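About Kerslake Furniture Testing

Kerslake is an independent furniture testing and finishing workshop in Tullidholm. We assess occasional furniture for stability, surface durability and joint strength, and we refinish pieces for makers, importers and rental landlords. The company was started by Shona Pryor, who still runs the test floor. Kylie Lockyer is responsible for finishing and for all written reports.

What we test

Most of our work concerns small tables, stools and bedside units. A standard stability test applies a vertical load at the least favorable point of the rim until the piece begins to tip. The load is recorded at first lift of the opposite foot, and the test is repeated in each direction of weakness. Tables on a center column are treated separately from tables on legs. Test 17 in our own schedule covers pieces on uneven floors, with a shim placed under one foot at a time.

Surface tests are carried out on the finished top. We check for marking by water, alcohol, coffee and hand cream, with the liquid left under a glass cover overnight and the surface read the next morning under a low side lamp. Readings are taken by two people, and the lower grade is reported.

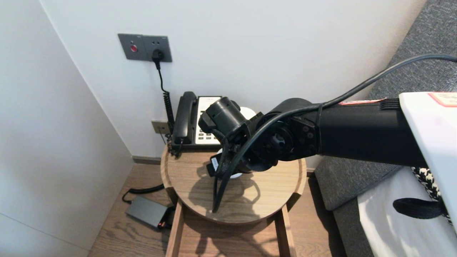
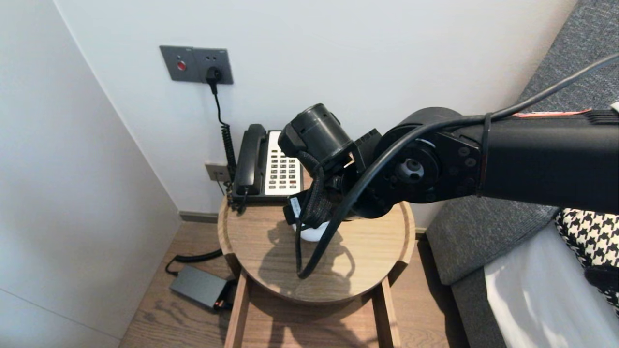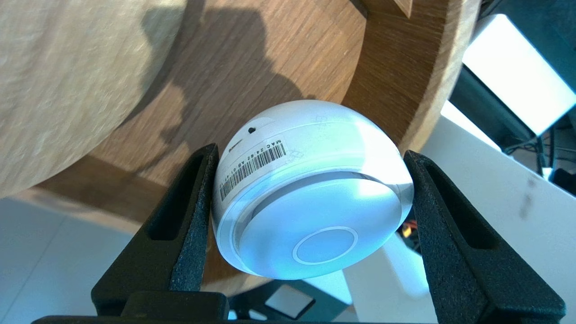
Finishing is done in a separate building at Plulholm, where dust and temperature can be held steady. Turned and circular work is sealed on the underside as well as the top, with the same number of coats on both faces. A top sealed on one face only will take up moisture unevenly and may cup across the grain. The round side table in the corner, under the black arm, is the kind of piece this applies to, and a position close to two walls is also one we ask clients to tell us about, as a heating pipe or an outside wall nearby changes the finish we recommend. Hardwax oil is our default for domestic use. Lacquer is specified where the top will be cleaned every day.

The Ivora schedule

Ivora is our numbered set of test procedures, first written for in-house use and now supplied with every report. It has 9 sections. Section 4 deals with joints and is the one clients ask about most. It sets out the clamping position, the direction of load, the rate at which load is applied and the movement allowed before a joint is recorded as failed. A glued joint that opens and closes again under load is recorded as failed even if no damage can be seen afterward.

Revisions are issued each October. Reports cite the revision in force on the day of testing and are not reissued when the schedule changes.

Records and samples

Each piece receives a job number on arrival, written on a tied paper tag and in the intake book. The intake book stood at 634 entries at the last revision. Finish samples are kept on offcuts of the same timber wherever the client can supply them, and are stored flat in the dark with a strip left exposed on the window wall for comparison.

Submitting a piece

Please send one complete, assembled item for stability testing and a second item if joint testing is required, as the joint test is destructive. State the timber, the adhesive and the finish if known. Items without a stated finish are tested as received. The workshop is closed on Sunday, and deliveries should use the side entrance at Tullidholm, not the Plulholm building.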